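Loudness and Dynamic Range in Home-Recorded Albums
Project report, Music Technology, Ruvcombe College

1. Aim

The project tested whether self-released albums are mastered louder than albums issued by a label. The working assumption was that home recordists, mixing without an outside engineer, push the limiter harder to match commercial releases.

2. Material

The sample was 381 tracks, all released as lossless files. Label releases came from the Malthorpe catalog and the rest from artists who sell their own work. Live recordings and spoken interludes were left out. Where an album existed in two masters, the earlier one was used.

3. Method

Integrated loudness and loudness range were measured for each track with the same meter at default gating. Files were not normalized beforehand. Peak readings were taken with oversampling on. Thirteen tracks clipped on import and were measured again from a fresh download – the readings did not change, so they were kept.
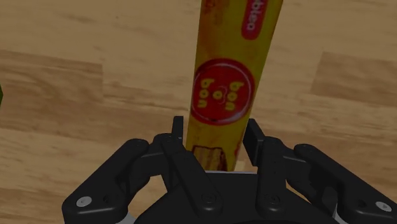

Leonardo Barbieri

4. Results

Self-released tracks were quieter on average than label tracks, the reverse of what was expected. They also varied much more from one song to the next within the same album. The loudest single track in the set was the closing song on Orlandini's second album, a label release with almost no loudness range at all.

Genre mattered more than release type. Among the 18 folk tracks there was no measurable difference between the two groups.

5. Limits

The set leans toward guitar music, and one label cannot stand for all of them. No listening test was done, so nothing in the results shows which masters people prefer. Serena Guerra checked the spreadsheet and found two duplicate entries, both removed before averaging.

6. Further work

A repeat in April would add vinyl transfers, measured through one turntable and one preamp.

© Ruvcombe College Music Technology | Contact | Back to top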